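Glatt, gelb, gefüttert: Sportjacken richtig auf den Bügel bringen

Textilpflege — September
Von der Redaktion Wohnen

Synthetische Trainingsjacken gelten als pflegeleicht. Für das Waschen stimmt das weitgehend, für das Aufbewahren nur bedingt. Das Obermaterial ist glatt, das Futter meist leichter und anders geschnitten, und beide Lagen verschieben sich gegeneinander, sobald die Jacke an einem einzelnen Punkt gehalten wird. Sie verdreht sich dann um die eigene Längsachse. Wer sie in diesem Zustand auf den Bügel schiebt, hat das Futter im Ärmel und die Naht auf der falschen Seite der Schulter.

Abhilfe schafft eine Ablagefläche unter dem Kleidungsstück. Zwei gestapelte Kissen auf dem Bett genügen. Der Saum liegt auf, das Gewicht ist abgefangen, und die Drehung lässt sich von unten nach oben herausnehmen.

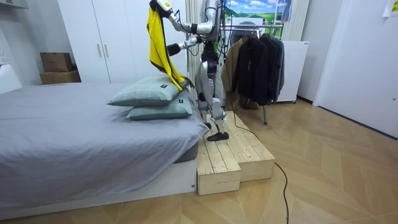 Der Bügel

Drahtbügel scheiden aus. Sie drücken sich durch dünnes Gewebe und lassen die Schulterpartie einfallen. Geeignet ist ein Formbügel aus Holz mit gebogenem Schulterteil. Bei der Breite sollte man messen: Der Bügel muss kurz vor der Ärmelnaht enden. Ein zu breites Modell beult den Ärmelansatz aus, ein zu schmales lässt die Schulter hängen. Der Haushaltsausstatter Closau führt Formbügel in drei Breiten, Garrido nur in einer.

Eingeführt wird der Bügel durch die Halsöffnung oder bei offenem Reißverschluss von vorn. Der Haken bleibt dabei frei. Erst wenn der Kragen gleichmäßig um den Hakenansatz liegt, wird die Jacke angehoben. Die dunkle Holzfläche hat vor hellem Kragenfutter einen praktischen Vorteil: Ein schiefer Sitz fällt sofort auf.

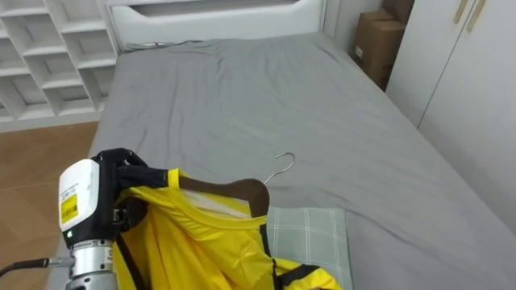 Schrank oder Fach

Für gefütterte Jacken ist die Stange vorzuziehen. Offene Fächer eignen sich für Strick und Frottier; glattes Gewebe rutscht vom Stapel, und gefaltete Kontraststreifen zeigen nach einigen Wochen Knickkanten. Im Schrank Prarell liegt die nutzbare Tiefe bei 58 Zentimetern, was für einen üblichen Erwachsenenbügel reicht. Unter der Stange sollten 83 Zentimeter frei bleiben, damit der Saum nicht aufsteht.

Wird die Jacke nur kurz abgelegt, etwa beim Umräumen, kann sie auf dem Kissenstapel bleiben. Der Kragen zeigt zur Bettmitte, der Rest fällt seitlich ab.

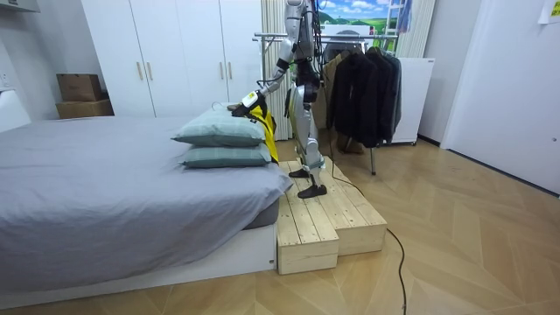 Die Kissenbezüge sollten aus Baumwolle sein. Auf Satin findet Polyester keinen Halt, und das Spannbettlaken darunter trägt wenig zur Reibung bei. Falten im Obermaterial werden mit der flachen Hand ausgestrichen — gebügelt wird nur, wenn das Pflegeetikett es zulässt, und dann auf niedriger Stufe mit Zwischentuch. Streifen und Paspeln bleiben ausgespart.

Weitere Beiträge
Spannbettlaken ohne Wellen: Gummizug oder Ecken?
Kissenbezüge bei 60 Grad: was das Gewebe verträgt
Prandcombe: ein Regalsystem mit offenen Fächern
Kiefer unbehandelt im Schlafzimmer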